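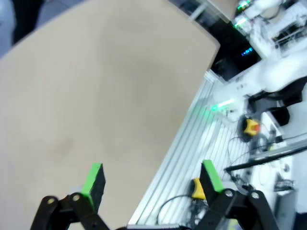

工作台台面年末检查与清洁记录
地点：Brosthorpe 工作室，3 号工位
台面登记号：2038
日期：2019年12月29日

一、事由

依照工作室年度维护安排，本日对 3 号工位米色工作台的台面、台缘、侧边铝型材及沿线线缆进行检查，并对台面作年末清洁。上一次同类检查在七月进行，当时的遗留事项有二：台缘靠通道一侧的擦痕是否扩大；铝型材槽内积灰是否需要改用其他方法清理。本次记录先答复上述两项，其余发现按检查先后列出。

检查期间工位暂停使用，工位牌翻至“维护”一面。工具架、抽屉及墙面挂板不在本次范围之内，另见相应记录。

二、台面现状

台面为哑光米色，表面平整，手掌贴面推行未感到起伏或鼓边。自然光下色泽一致；开启顶灯后，中部因遮挡而偏灰，边缘较亮。七月的记录曾将中部写作“局部发暗，疑似污染”，本日复核时移动照明、变换站位，暗处随之移动，擦拭前后无差别，故该条应予更正，今后不再按污渍处理。请后续填写人注意，判断台面是否变色，应在关闭顶灯、拉开窗帘的条件下进行，并将所用光照条件一并写明。仅写“发暗”“发灰”而不注明灯光的条目，复核时无从比对。

中部偏左另有浅淡暗迹，边界不清，位置不随灯光变化。以清水湿布擦拭一遍后减轻，以 Wudholm 中性清洁液再擦一遍后消失，布面留有浅灰色。判断为手部及工具底面带来的浮污，未渗入面层。

台面未见划透、烫痕或缺口。指甲横向轻刮，可触到数条极浅的细纹，集中于日常取放零件的一侧，走向一致，应为托盘底脚拖行所致。托盘底脚的毛毡垫已有磨薄，列入更换清单。

三、台缘

台缘为圆弧形，转角处易受碰撞。靠通道一侧的擦痕与七月所留的描边纸样比对，轮廓吻合，未见扩大。纸样仍存于本册末页封袋，请勿取出折叠。

台缘下沿有一段胶痕，系早先固定标签所留。以塑料刮片配合 Wudholm 清洁液软化后刮除，过程中未使用金属刀具。胶痕原处颜色较周围略浅，擦干后仍可辨认，暂不作处理，待面层自然使用一段时间后再看。

关于台缘是否加装护边，上半年讨论过一次，当时因护边条高出台面、妨碍平推物料而搁置。本次检查后维持原意见，不加装。通道一侧改为在地面贴线，推车停放须在线外。

四、清洁过程

清洁按下列次序进行：

先以软毛刷自台面中央向外扫，碎屑集中后用吸尘器吸除，不用手拂。随后以拧干的湿布顺同一方向擦拭，每擦完一个区域即翻面。再以稀释后的 Wudholm 清洁液擦拭，静置片刻，用清水布去除残液。最后以 Cropper 无绒干布收干。清洁液按瓶身标示的低浓度配制，未自行加量。

全部过程用时 45 分钟，其中去除台缘胶痕占去较多时间。若无胶痕，同等面积的台面可安排得更紧凑，但请勿省略静置一步。

湿布共用一只水桶容易把砂粒带回台面。本日第二遍擦拭时，曾在布面上摸到硬粒，随即停止，换水换布后重做。建议清水与污水分桶，桶身以颜色区别。此项已写入工位守则草稿，待确认后张贴。

台面左上方留有一粒浅褐色细屑，清洁液与布均应避开直接碾压，宜用刷尖挑起后再吸走。类似的细屑质地不明时，一律先按硬粒对待。

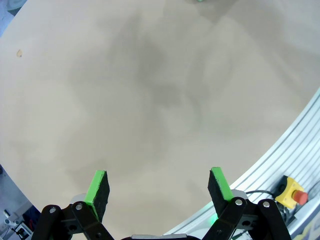 Declan Blackburn 对此提出不同意见，认为细屑一类的发现不必逐粒写入正文，只需在清洁表中勾选“有”或“无”，否则记录日渐冗长，真正需要跟进的事项反而不易查到。他同时指出，七月那份记录之所以把灯下阴影误作污迹，原因也在于条目过细而缺少必要的条件说明，建议把光照、清洁前后、观察方位三项定为固定栏目。

上述意见经讨论，部分采纳。光照、清洁前后、观察方位自下次检查起列为固定栏目，表格由本人修订。细屑一项仍保留文字描述，但限于质地较硬或颜色与台面、物料均不相符者；一般浮尘只作勾选。Declan Blackburn 另在页边批注，希望注明所用布料的批次，本人认为目前用量不大，暂不增设该栏，待明年上半年再议。

五、侧边铝型材

工作台一侧为带长槽的铝型材，槽线平行。型材表面清洁较易，湿布顺槽方向擦过即可；难处在槽内。七月采用压缩空气吹扫，积灰被吹至台面及邻近工位，效果不佳，且需重复擦拭台面。本次改用窄嘴吸尘，配合裁成条状的 Cropper 布，以薄竹片压入槽底拖行。竹片不伤型材表面，较金属薄片为宜。

槽底取出的物质以灰尘和细纤维为主，另有少量线缆扎带剪下的断头。扎带断头应在剪切时即收走，剪口朝上掉入槽中后，手指沿槽清理有划伤可能。今后在型材附近剪扎带，须在下方垫托盘。

型材端头的盖帽齐全，按压无松动。固定螺钉逐一以手动扳手复核，未使用电动工具，有一颗可继续旋入少许，已旋紧并以记号笔画线。下次检查时若画线错位，应更换螺钉并查明原因，不宜仅作再次旋紧。

槽口反光较强，目视检查时容易把反光条纹看成划痕。核对方法是以手遮光，条纹消失者即为反光。此法简单，但请写入记录，便于新到人员采用。

六、急停按钮及周边

型材上装有急停按钮，黄色外壳，红色按头。本次清洁只对外壳及按头作表面擦拭，使用干布，不使用任何液体。擦拭前已通知同室人员，避免误触后引起疑问。外壳四周的积尘以软毛刷扫除，未拆卸。

急停按钮周围应保持可及，不得堆放布、瓶或工具箱。本次检查开始时，曾有一只水瓶放在型材上，已移走并向相关人员口头说明。拟在工位守则中明确：型材表面不作临时置物之用，清洁用品一律放在工位旁的推车上。

按钮的功能测试由设备管理方另行安排，不属本记录范围。本页所写“完好”仅指外观，请勿引用为功能结论。

七、线缆

黑色线缆沿型材一侧走线，有一处绕成弯弧。清洁时须抬起线缆擦拭下方，放回时应依原有弧度，不得拉直后硬压。原先的扎带位置过紧，线皮上留有浅压痕，外皮未破。现改用 Trendbridge 可重复开合的束带，间距放宽。

线缆跨越型材处容易积灰，每次台面清洁后应顺手以干布抹过。若发现线皮发硬、发亮或有黏感，应停止擦拭并登记，不得以清洁液处理。

关于是否给线缆加套管，本人的看法是可以先不加。套管虽便于清洁，却会遮住线皮状况，检查时须逐段抽出。此事留待与设备管理方一并商定。

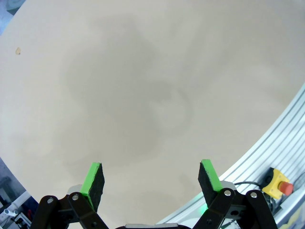 八、地面及台下

台缘之外的地面为灰色，靠近设备底部的位置不易清扫。本次以扁嘴吸头伸入，仅清理可及之处，未移动任何支架或杆件。扫出的零散物中有一枚垫圈，尺寸与型材固定件相符，但型材各处垫圈齐全，来历不明，已装袋写明拾得位置，放入待认领盒。待认领盒内物品满一季无人认领者，按通用件归库。

台下横梁有轻微积尘，已擦。横梁下方原贴有一张旧的登记标签，字迹褪色，与现行登记号 2038 不一致，容易造成误录。经核对旧册，旧标签所载为搬入 Brosthorpe 之前使用的编号，现予揭除，并在旧册相应页加注。

九、耗材

Wudholm 中性清洁液：余量可供一次以上台面清洁，暂不补购。瓶盖螺纹处有干结物，已冲洗。

Cropper 无绒布：本次用去 4 块，其中裁成条状清槽者不再回收，其余送洗。送洗时不得加柔顺剂，上次送洗后的布有残留，擦拭台面时留下雾状痕，需再以清水布去除一遍。

Trendbridge 束带：库存足够。较短的一种用于型材沿线，较长的一种请留给墙面线槽，不要混放。

毛毡垫：需补购，厚度与现用者一致。托盘在毛毡垫更换以前，搬动时应提起，不得在台面上推行。

软毛刷：刷毛有外翻，尚可用于台面粗扫，不再用于急停按钮外壳周围。

十、未决事项

台缘胶痕原处颜色偏浅，下次检查时在自然光下复看，并与本日所留色样比对。色样纸已贴于本册封底内侧，旁注光照条件。

工位守则草稿中“型材表面不得置物”一条，另有同事提出短时放置螺丝刀应属例外。本人不赞成设例外，理由已写在草稿页边，请各位在草稿上直接签署意见，勿另纸书写。

清水桶与污水桶的颜色尚未确定。库房现有的桶颜色相近，不宜凑用。

七月记录中“局部发暗，疑似污染”一条，已在原页以单线划去并签注更正，原字迹保留可辨。

记录表修订稿完成后夹入本册，下次检查即按新表填写；旧表用完余页后不再加印。

补记：收工前再次关闭顶灯复看台面，中部色泽与边缘相同，未见水痕。工位牌已翻回“可用”一面，推车停于地面贴线以外，待认领盒上锁，钥匙放回原处。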